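# Butcher-block

Butcher-block is the name for a slab made by gluing lots of strips of wood together side by side, so that you end up with one thick, stripy board. I've been writing the household pages of this wiki for a while now, and this is the entry I've most looked forward to, as I've got two of the things at home and I'm terribly fond of both! I'll try to stick to the facts, but you'll have to put up with me wandering off now and then.

## Where the name comes from

Butchers, as you'd expect. The old shop blocks were great heavy lumps on legs, built so that the end of the wood faced upwards and the cleaver came down into the grain. A tree trunk sawn flat will do the same job for a bit, but it splits as it dries, and glued blocks held together far better. My nan's butcher in Nulbridge had one with a dip worn in the middle so deep you could have served soup in it.

These days the word gets used much more loosely. Most of what's sold as butcher-block has never been near a chop and goes on top of kitchen cupboards, desks and worktables.

## Types

**End grain.** The strips stand upright, so the top looks like a chessboard or a lot of little bricks. It's kind to knives, it's heavy, and it costs a fortune.

**Edge grain.** The strips lie on their narrow sides and you see long thin lines running across the top. This is the usual one for worktops, and it's what both of mine are.

**Flat grain.** The wide face of each board is on show. Prettier, I think, but it marks more easily (ask me about the iron).

You'll also come across the terms *full stave* and *finger-jointed*. Full stave means each strip runs the whole length of the slab. Finger-jointed means shorter bits have been slotted end to end, which makes it cheaper and gives it a busier look.

## Woods and colours

Maple and beech are the common pale ones, oak sits in the middle, and walnut is dark and rather grand. Even in one slab the strips hardly ever match. A light top can run from cream through tan to something nearly pink, and that's perfectly normal - people do write in to ask whether they've been sold a dud. The colours draw closer together with age, particularly if the room gets plenty of sun, so don't leave a fruit bowl in the same spot all August or you'll have a pale ring to remember it by.
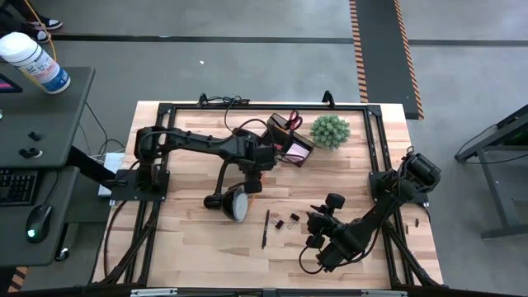 *Narrow planks in mixed pale shades on a butcher-block table.*

## Looking after it

There are two ways to go, oil or varnish. Oil sinks in and needs doing again and again, but scratches can be sanded out in an afternoon. Varnish sits on the surface and is less bother until it chips, and then it's a lot more bother. If you're cutting food straight on it, go for a food-safe oil.

My friend Iwona Wróbel swears by letting each coat soak in for 30 minutes before wiping off the extra, and I've copied her ever since. Do the underside as well! A slab that's been oiled only on top takes in damp unevenly and can bow like a banana. For the same reason it should be fixed down through slotted holes, so the wood has a bit of room to swell and shrink across its width.

Water rings usually come out with fine sandpaper, rubbed along the grain. Black stains are trickier - they're often from a wet tin or a cast iron pan, and you may have to go quite deep.

## See also

- Chopping boards
- Wood glue
- Worktops, laminate

*Last edited Mar 15, 2018. Thanks to Frauke Engelhardt for putting me right on finger joints.*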